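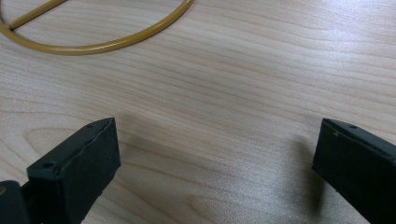 A bit of yellow wire on the pale tabletop.

Putting the summer hats away

September has come around again, and with it the annual business of the hats. Those of you who have been reading the Flilutari newsletter for a while will know that I get a little sentimental about this (last year I went on for nearly two pages and had to be stopped), but I do think the end of the hat season deserves a few words, and several of you wrote in over the summer asking how to store the soft ones so they don't come out in spring looking like an old dishcloth.

First, thank you to everyone who came by the workroom with a bag under one arm. We had 24 hats through in the end, straw ones and felt ones and a great many of the soft fabric kind with the wide brim and the cord under the chin, which seem to be what everybody wears in the garden now. I'm very fond of them. They go in a pocket, they stay on in the wind, and they look better a little crushed, up to a point. The point is what I'd like to talk about.

A soft hat will forgive you nearly anything for a season. You can sit on it, roll it, leave it on the back shelf of the car in July. What it doesn't like is being folded the same way for months, with the weight of a winter coat on top. The crease along the brim gets set, and by April you have a hat that wants to be an envelope. I had one like that myself, a green one I bought on vacation, and I tried everything on it before I gave up and kept it for painting the fence!

So here is how we do it, and you're welcome to do it differently at home.

Start by turning the hat upside down and giving it a good shake outdoors. You would be amazed what lives in a sweatband. Then go around the inside with a soft brush, the kind you'd use on a suede shoe, and do the seams twice. If the label says the hat can be washed, wash it by hand in cool water with a small squirt of dish soap, rinse it until the water runs clear, and press it in a towel. Please don't wring it. I know it's tempting, and I know it's quicker, but wringing pulls the brim stitching out of line and you'll see it in the way the edge waves afterward. If the label is long gone, try a damp cloth on the inside of the crown and look for color on the cloth before you go any further.

Shape it while it's damp. This is the part I love best and could happily do all afternoon. Push the crown out from the inside with your fist, then pinch it back in at the front if that's how you wear it. Smooth the brim with flat hands, working out from the crown, and stop every so often to step back and look at it from the side. A big clear table is a help here, and so is decent light. We let ours sit overnight over an upturned mixing bowl with a dish towel between the two, and Sakda Phromma swears by a large jar of rice, which I have to admit gives a very nice tall crown.
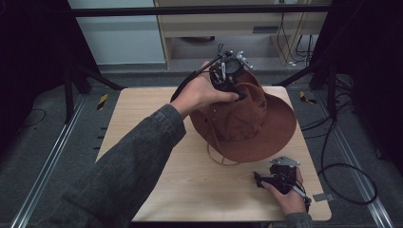

How do I keep the brim of a soft hat from drooping over the winter?
Stuff the crown loosely with tissue paper and store the hat upside down, resting on the crown, so that nothing presses on the brim.

A word about tissue paper, as we're on it. Plain white is best. The colored kind left over from birthdays can rub off, and I have seen a cream hat come out of its box with a faint pink forehead. Four sheets, scrunched up lightly, will fill most crowns. Newspaper is fine for shoes and boots but the ink gets on everything, your fingers included.

Chin cords get forgotten more than anything else. They take up sunscreen and sweat all summer and then go stiff, and the knots work themselves loose in the box. Wash the cord along with the hat, pull it gently straight, and lay it inside the crown in a loose coil when it's dry. If the slider has stopped gripping, bring it in and Shahab Shojaei will put a new one on for you. He keeps a drawer of them sorted by color and takes great pleasure in finding the right tan. A worn-out cord can be swapped for a bootlace in a pinch, and I've done exactly that, though the ends do need a stitch so they won't fray.

For boxes, you don't need anything fancy. The round ones from Bukhari are lovely if you'd like to treat yourself, and they have a new size this fall that takes a really wide brim with a bit of room all the way around. Otherwise a clean cardboard carton does the job nicely. Two or three soft hats can share if they nest together without squashing, with a sheet of tissue between them. Write what's inside on the short end of the box as well as the lid. I say this as someone who took down 17 boxes last spring looking for one blue sun hat. It was in the box marked "scarves."

Keep the boxes off the floor and away from the furnace. The attic gets too hot and the basement too damp in most of the houses I've lived in, so mine go on top of the bedroom closet with a cedar block in each. Do sand the cedar lightly if it has lost its smell - an old nail file is perfect for that.

One more thing for the knitters and menders among you. Several brims came in this year with the edge binding worn right through at the front, where a thumb and finger take hold every time the hat goes on and off. It is a very pretty repair to do by hand. Use a bias strip cut wider than you think you need, tack it first, and go around slowly. We have offcuts in rust, olive, navy and a soft gray, free to anyone who wants them. They're in the basket by the door and you needn't ask.

The winter hats come down next month, and I will be writing about felt, steam and the moths, so do send me your questions. I especially want to hear from whoever told me at the summer picnic that she dries her berets over a dinner plate. I meant to write down the details and then the pie came out.

The workroom is open for hat drop-off through the end of September, mornings only. Pin a note with your name inside the crown, please, and tell us if the hat has ever been washed before.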